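3.2 Surface materials and test sites

Edge-glued wood surfaces were selected as the main material class because the glue lines respond to humidity differently from the wood on either side of them. Figure 2 shows a tabletop of this type with the glued strips visible.

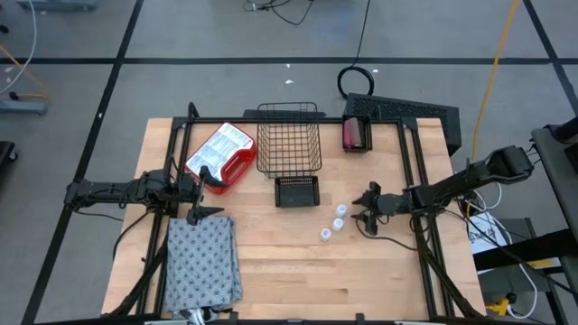

Figure 2. Butcher-block tabletop in a light-colored wood, with small items on it.

3.3 Moisture measurement

Surface moisture was measured with a Pimuvik pin meter at 27 points per top. Points were laid out on a regular grid, with the outermost row set in from the edge to limit the effect of end-grain uptake. Each point was read 3 times and the median was kept. Readings taken directly on a glue line were flagged and handled separately, as the adhesive raises the apparent value.

The two sites, Hulme and Estitz, differ mainly in heating. Hulme is heated by forced air, and indoor humidity drops sharply from November on. Estitz uses radiant floor heating and shows a slower seasonal swing. Tops at both sites were finished with the same hard-wax oil (Filtside) and left to cure for 4 weeks before the first reading.

3.4 Cupping and joint opening

Cupping was taken as the largest gap between the surface and a steel straightedge laid across the strips. Joint opening was measured with feeler gauges at the ends of each top, where separation tends to start. The full data set holds nearly 800 joint readings. Readings from tops that had been sanded or re-oiled during the study were dropped — the finish thickness could no longer be compared with the starting value.

Seasonal change was computed against the March baseline for each top. No correction was made for differences in board width, which is treated as a covariate in Section 4.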